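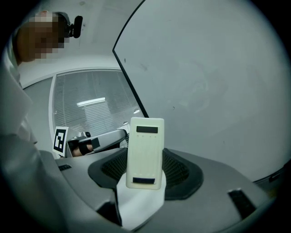
How to Take a Free Kick That Dips

I coached the under-fifteens at Moodley for a good long while, and the question I got more than any other, usually from a kid already walking backward from the ball with his chest puffed out, was how to make it drop over the wall. So let me go through it the way I teach it, and please be patient with yourself (I was hopeless at this until I was almost thirty!).

Start close. Set the ball down 18 yards out, a little to one side of the goal, with the valve facing you. Some people swear the valve matters and some don't. I just like having something to look at.

Take four steps back and one to the side. Your run-up should be slightly angled, and it should feel the same every time, so count it out loud if you need to. Plant your standing foot level with the ball, a comfortable shoe's width away, toes pointing at your target.

Now the strike. Lock your ankle, lean over the ball a touch, and brush up the back of it with the inside of your big toe joint. You want topspin, so your foot travels upward as it meets the ball — think of wiping mud off a low shelf. Keep the follow-through short at first. Most beginners swing right across their body and the ball sails off toward the parking lot, and then somebody has to go get it.

Once you can clear an empty wall, put something in the way. Dumisani Steyn, who kept goal for us at Parkomska, used to hang old bibs on a rope between two poles, and it worked better than the expensive dummies we bought later.

Hit 2 sets of ten and stop there, even if you're enjoying yourself. Tired legs teach bad habits. In January, when the ground is hard, I'd cut that to a single set and warm up longer.

When the distance feels easy, move back two yards and start over with the same four steps.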